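Filtby Library Opens Papers of Instrument Maker to the Public

FILTBY, September 18, 2023 - The Filtby Library of Science has finished cataloging the papers of the Ostrowski workshop, a family firm that made barometers and air pumps in the town of Drustow. Readers can now order any of the 2,113 items for use in the reading room.

The collection includes 1,507 letters, many from schoolteachers asking for repairs or cheaper parts. The rest is made up of order books, drawings and price lists. A set of 24 notebooks records tests on glass tubing - some with notes in the margins by more than one hand.

A grant from the Clalent Fund paid for the work. The fund will also cover the scanning of 600 letters, which will go online in December.

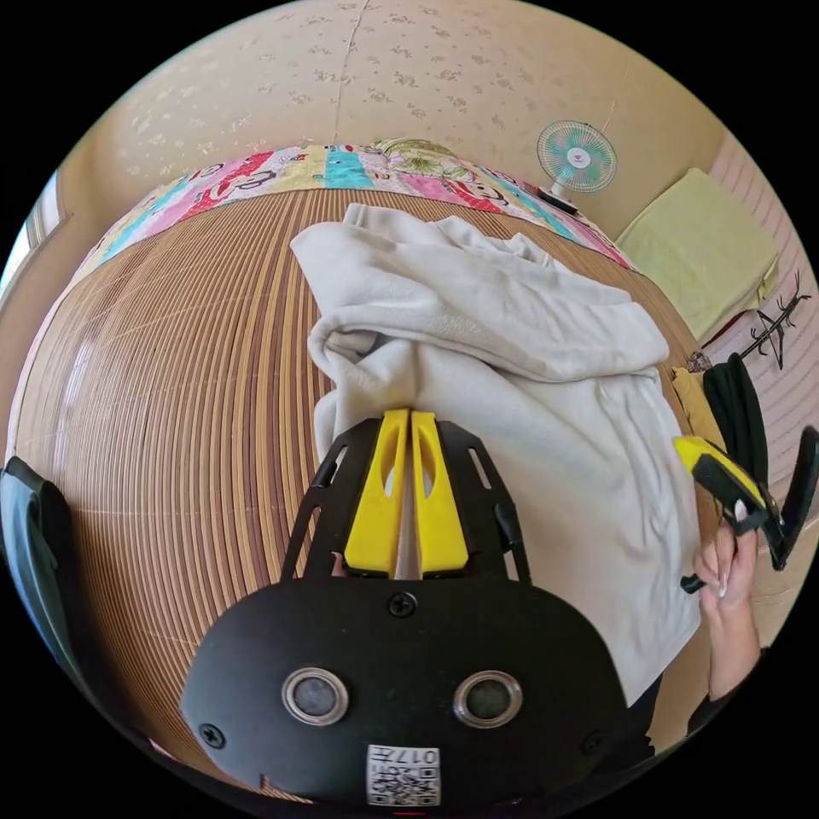

Anjana Sarkar said the order books would change how historians look at small workshops, whose customers are often missing from the record. She added that the letters show how closely makers and teachers worked together.

The reading room is free to use. Items must be ordered two working days ahead through the library's website.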